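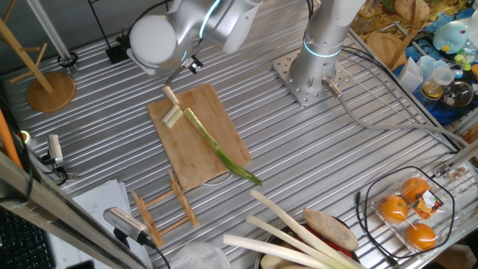

*Green onion on the bamboo board, with a few short pieces cut.*

# How to cut long green onions and leeks on a small board?

**Danang Liew** · 1026 views

Good evening to all. I would like to ask a simple thing about green onions, the very long type which is sold at the Meda market in May. They look more like thin leeks. My cutting board is bamboo and of normal size, and the onion is always longer than the board. The green leaves hang over the side, and when I cut near the edge they pull the whole stalk with them. Then my slices become uneven, thick on one side and thin on the other.

I tried to put the onion across the board, from corner to corner. It gives some more length, but the leaves still go over. I also tried to put it straight, along the long side of the board.
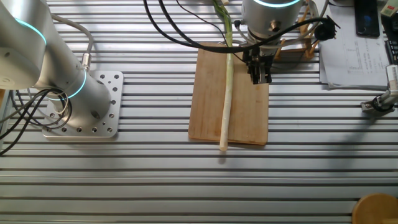

*Placed lengthwise, the root end a little past the edge.*

With this way the white part is well supported, but the root end comes out on one side and the leaves on the other. My mother always cut the onion in the hand over the pot, and I am afraid to do this.

So I have these doubts:

- Should I first cut the onion in long parts, or slice from the root to the leaf in one time?
- Where exactly do I separate the white from the green? The color changes slowly and I never know.
- Is it the same method for leeks? I have also leeks for a soup, and the recipe (from a Triệu cookbook, translated) asks for 700 grams "white only", so I do not want to throw away too much.

Thank you for your patience with my English.

## Abbas Parsa

Cut it in parts first. I worked 13 years in a small restaurant kitchen in Watau and every morning there was a box of green onions to prepare, so I can give you the order that we used.

1. Trim the root. Take off only the hairy end, as thin as possible. If you trim too much, the layers open and slide when you slice them.
2. Remove the outer layer if it is dry or slimy.
3. Cut the onion in pieces shorter than your board. The length of a hand is comfortable, and for a beginner I recommend even less.
4. Put the dark leaves in one place and the white pieces in another place. They do not need the same time in the pan.
5. Slice each group separately. The white pieces can be laid side by side and cut together, with the fingers bent like a claw.

About the color, do not worry so much. Everything which is white or very pale goes with the white. Everything which is a hollow or flat leaf goes with the green. The middle part, where one color becomes the other, can go with either one. I put it with the white if the dish is cooked and with the green if I eat it raw.

For the leaves, a sharp knife is more important than the method. With a dull knife you press them and they become dark and wet.

Also put a damp cloth under the board if the table is smooth or has grooves. A board that moves is worse than a board that is small.

### Comments

**Danang Liew:** Thank you, Abbas. I did it with shorter parts and it is much more easy. I kept the leaves at the top of the board and the pale stalks at the bottom, and the part of two colors I left between them. My only problem is that the stalk pieces do not have the same length, one is clearly longer than the others. Is it important?

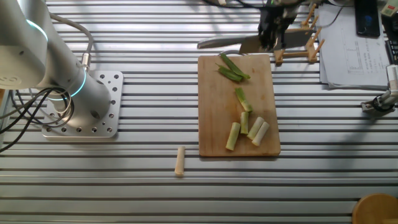
Hưng Đoàn: for soup it is not important at all, you will slice them anyway. It matters only when you grill the pieces whole, because the short ones burn first. Then I would cut the longest piece again and use the extra bit for stock.

**Abbas Parsa:** I agree with Hưng. Same thickness is what you want in soup, the length you can forget.

**Danang Liew:** One more doubt. When I put a new onion on the board, I like to lay it diagonally with the white base at the far side and the leaves coming toward me. The knife then waits on the lower left part of the board. Is this a bad habit? The leeks are in front, half on the metal bowl, and it is a little crowded there with the potato.

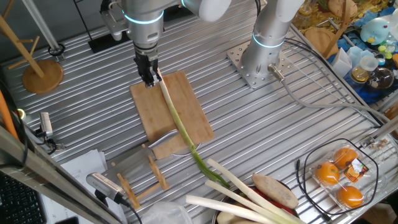

## Hưng Âu

I have a different opinion about the knife. Please do not leave it on the board while you arrange the vegetables. Put it behind the board, flat, with the edge away from you. I learned this after one cut in the thumb, and I am still careful today. The diagonal is fine for trimming, but turn the onion straight before slicing.

Now the leeks, which you asked and I think did not receive an answer yet. They are different from green onions in one important point, the sand. It sits between the layers, mostly where the leaves start to open. So:

- cut away the root and the toughest dark leaves
- split the leek along its length, from the middle up to the green end
- wash it under running water with the layers opened by the fingers
- let it drain with the cut side down
- cut it across in half circles

For 700 grams of white you need to buy much more than 700 grams. I bought around double the last time and had a small rest. The light green part is also good in soup, even if the recipe says white only. The dark leaves I wash very well and boil for stock with potato skin.

## Quang Đào

Just use scissors for the green part. I have the kitchen ones from Dredska and I cut the leaves directly in the bowl, no board. For leeks it does not work, too thick.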